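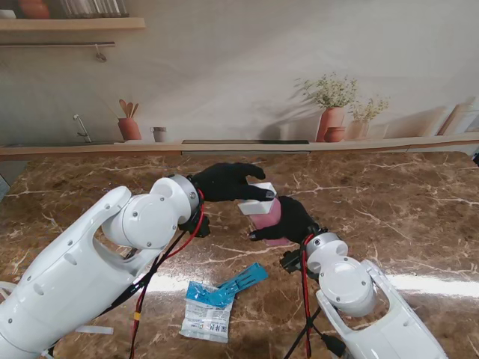
Station 2, both hands on the box. Attached to the ticket by the reporter.

Category: Motion & Control > Two-Arm Tasks > Solved (mostly)
January 2024 | Posted by the Modus support desk

SUMMARY
Left hand keeps squeezing after the grip target is met. Right hand, being polite, squeezes back. Boxes suffer.

SETUP
Two arms, two black gloved hands, Modus controller, Jimine perception module, Pawlak planner. Task is "hold and open, small carton." The left hand takes the top and the right hand supports from below. Logging through Betow at the default rate.

REPORTED BEHAVIOR
Reporter says the task ran fine until the September planner update was finally installed, four months after everybody else. Since then, 78 of 207 runs ended in a force fault on the left thumb. The fault text is "unexpected contact." The contact is with the box the hand was told to hold, so we would like to have a word with whoever wrote that string. (It was us.)

FIRST REPLY
Asked reporter to restart the controller. Reporter had restarted the controller. Asked for logs. Received one log, 3,000 lines long, of which the last useful line is near the top. The rest is the planner announcing that it is still planning.

STEP 1: PERCEPTION
Suspected Jimine first, as is tradition. The countertop is glossy and has a bright reflection running across the right side, and we've seen glare turn into a phantom object before. Replayed the recorded frames with the glare mask on and off. Box pose came out the same both times. The crumpled packet on the counter was correctly labeled "clutter." So was the blue strip lying partly over it. The vases printed on the wall mural were ignored, which is better than last year, when the planner routed around them.

Perception cleared. Apology sent to the perception team. No answer yet.

STEP 2: CALIBRATION
Reporter re-ran hand calibration. Left thumb offset within limits. Right hand within limits. Fault came back on the next run.

STEP 3: CONTROL
Turned on verbose force output and found it. Each hand runs its own grip loop, and each loop treats load from the other hand as slip. Left presses down, right feels the load and firms up, left feels that and presses harder. Neither one is wrong, exactly. It's two people insisting on paying for lunch.

The old planner sent a shared flag, grip_pair, that told the loops to compare notes. The new planner renamed it to pair_grip. The controller still listens for the old name and says nothing when it doesn't arrive. Release notes describe this as "minor naming cleanup."

WORKAROUND
1. Stop the task and park both arms.
2. Open the hand settings file and find the section called "bimanual."
3. Add this line: alias grip_pair = pair_grip
4. Set pair_timeout to 3 seconds. The default is zero, meaning never, meaning a missing flag is waited for until the end of time.
5. Reload settings. A full restart is not needed, though we know you'll do one.

Don't fix this by raising the thumb force limit. The fault will go away and so will the box.

REPORTER UPDATE
"Added the alias. No faults overnight. Carton lids are coming up without dents. Two runs dropped the box but I think that's a different ticket."

It is a different ticket. We opened it for you. Please attach logs from both hands this time, and check that the Betow clock matches the controller clock before you export, as yours was off by enough to put the fault before the grasp.

STATUS
Workaround confirmed. Permanent fix (controller accepts both names and complains out loud when it gets neither) is in review. The error string is also in review and has drawn more comments than the fix.

Still seeing this after the alias? Reopen the ticket and include your settings file. The whole file, please. Photos of a monitor can't be searched.

Contact support | © 2024 Modus | Back to top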